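Clatance Kitchen Task Kit: Gallery

Clatance sells a tabletop task kit for teams that want an arm to do ordinary kitchen jobs. The kit covers the software, the task library and the wrist mount. You supply the arm, the counter and the appliances. Our test kitchen in Cundura has been set up with household models bought off the shelf, and we have left them unmodified: no added handles, no markers on the doors, no rewired switches.

This gallery goes with the October release of the kit. It covers the appliance pack, which has 9 tasks. The older table-setting pack has its own page.

What comes in the appliance pack

Each task is a folder with a start position, an end position, a scoring sheet and 100 recorded runs. The runs were done by hand control through the Brosutus console and checked one by one before they went in. Failed runs are kept in a separate folder and are labeled by type, such as missed grasp, wrong button or early stop.

Setup

Plan on 30 minutes for a first setup if your arm is already bolted down. The counter should be level and the appliance pushed back far enough that the door can swing without hitting the base. Most support requests we get are about door clearance. Measure with the door open all the way, then add a hand's width.

Lighting matters less than it did in the last release. White appliances on white counters used to give the depth camera trouble, and the new settings file handles them better. If you see dropouts on the side of the cavity, lower the exposure one step and run the check again.

Microwave tasks

There are four: open the door, place a plate, close the door, set the timer. They can be run alone or as a chain. Every placement run starts with the door open and the turntable empty.
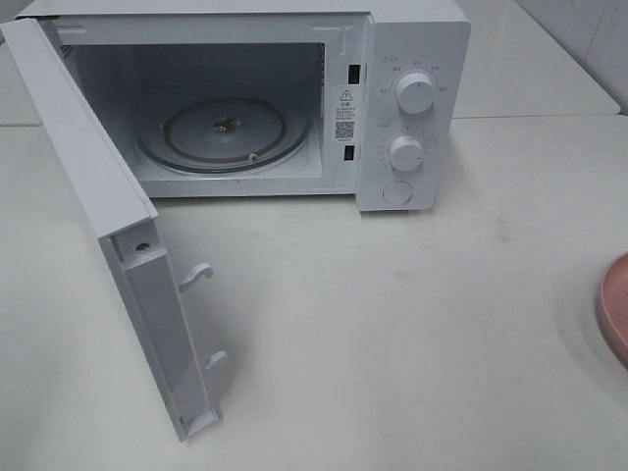
Knobs and push buttons are scored separately. A knob turn counts if it ends within one mark of the target. A button press counts if the latch releases on the first try, and a second press is logged as a retry. The labels on the panel can be in any language, as the task files go by position.

Plates should be the flat kind with a low rim. Deep bowls are not supported in this pack.

Price and ordering

The appliance pack is $800 per site and includes updates through the next release. Owners of the table-setting pack can add it to the same license. Orders outside the US go through Condori, who also stock the wrist mount and spare finger pads.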